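To: Skatstead Quilt Documentation List
From: Office of Collections and Records
Subject: Re: Drafting sheets for the Eklund patterns, paper and pencil

Dear colleagues,

This message replies to the question raised on the list Sunday evening. Because several of the regional groups have asked similar questions in private correspondence, the office has agreed that the answer should go to everyone. The earlier message is quoted first for those who receive the digest.

> Saadet Türkmen wrote:
>
> Good evening. Our group has been assigned the diamond-set patterns
> from the Eklund gift and we expect to begin drafting them in April.
> Before we do, I would like to settle three matters.
>
> First, the instructions say "full-size master on white paper." The
> original templates are newsprint and are badly worn at the points.
> Are we to copy the worn point or restore it?
>
> Second, one of our members would prefer to draw the grid in ink so
> that it can be read through the tracing paper. The instructions
> mention pencil but do not say that ink is forbidden.
>
> Third, some of the diamonds do not close. When the grid is extended
> across the sheet, the lines in one direction drift. We do not know
> whether the maker intended this or whether we are measuring badly.
>
> I would be grateful for guidance before we cut into the large paper,
> as we have only one roll.
>
> With thanks,
> Saadet

The office's responses follow in the same order.

On worn points. Please restore the point on the master and record the wear on the object form. The master drawing is intended to show the pattern as it can be sewn. The form is intended to show the template as it was received. If both sides of a diamond are straight for most of their length, extend each with the long rule until they meet, and take that meeting as the point. If one side is too damaged to extend with confidence, leave the corner open on the master and write "not recovered" on the form. Groups should not complete a corner by copying the opposite one. The maker did not always cut her diamonds evenly, and the unevenness is part of what we have been asked to record.

On ink. Masters are to be drawn in pencil only. The instructions will be amended so that this is stated plainly. The pencil should be hard, sharpened often, and used with light pressure, so that a line may be removed without raising the surface of the paper. A faint line is acceptable on a master. Members who find faint lines difficult to follow when tracing may make a darker working copy for their own use, provided the copy is marked as such and is not returned with the set.

On diamonds that do not close. This matter has come up with other groups, and in most cases the cause has been the order of work. The grid should be constructed in the following manner.

Lay the sheet flat on a table large enough to support all of it. Paper that hangs over an edge will pull, and the far side of the grid will be off before the second line is drawn. If the paper has come from a roll, leave it under weights overnight and remove the weights from the drawing area before beginning.

Draw one long diagonal across the full sheet. All later measurements are taken from this line. Do not measure from the edge of the paper, which is seldom cut true.

Set the angle of the second direction once, from the best preserved template, and draw a single long line at that angle so that it crosses the first. Check the crossing with the protractor on both sides before proceeding. An error here will be repeated in every diamond.
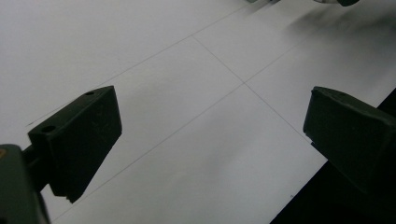 Work outward from the first crossing and complete one direction before returning to the other. Mark the spacing at both ends of each line, never at one end only. The drift that Ms. Türkmen describes is consistent with spacing marked at a single end and carried across by eye. If the spacing has been marked at both ends and the lines still drift, please assume that the drift belongs to the pattern, draw it as found, and note it on the form.

No seam allowance is to be included on the master. Several of the Mara sheets were returned with an allowance drawn in, and it was not possible to tell which of the two lines was the sewing line. Those sheets will need to be drawn again.

With regard to supplies, the office has a limited quantity of white paper in broad sheets and can send 6 to each group that has been assigned a diamond-set pattern. Requests should be made by reply to this address and should give the name of the group and a street address for delivery. We are unable to ship to post office boxes. Pencils, rules, and erasers remain the responsibility of the groups.

Completed masters should be rolled with the drawn side facing in and sent in a rigid tube. They should not be folded. The catalog number belongs in the lower right corner on the back of the sheet, in pencil. Please confirm the number against the current list before writing it. The current list ends at 1,457, and any higher number you may have been given came from the draft issued before the Galtel duplicates were withdrawn.

Two groups have asked whether partial sets may be returned early. They may, if the object forms for the returned sheets are complete. A master received without its form will be held until the form arrives and will not be counted toward the group's assignment.

Finally, the office asks that questions about individual templates be sent with the catalog number in the subject line. Replies on technical matters will continue to be posted to the full list unless the sender asks otherwise.

Ms. Türkmen, please feel free to write again once your first sheet has been laid out. If you would like the angle confirmed before the remaining lines are drawn, send a tracing of the first crossing with the template number, and we will compare it with the original held here.

Respectfully,

Office of Collections and Records
Skatstead Quilt Documentation Project

You are receiving this message as a subscriber to the documentation list. To change to digest delivery or to be removed, write to the list office with your request in the subject line.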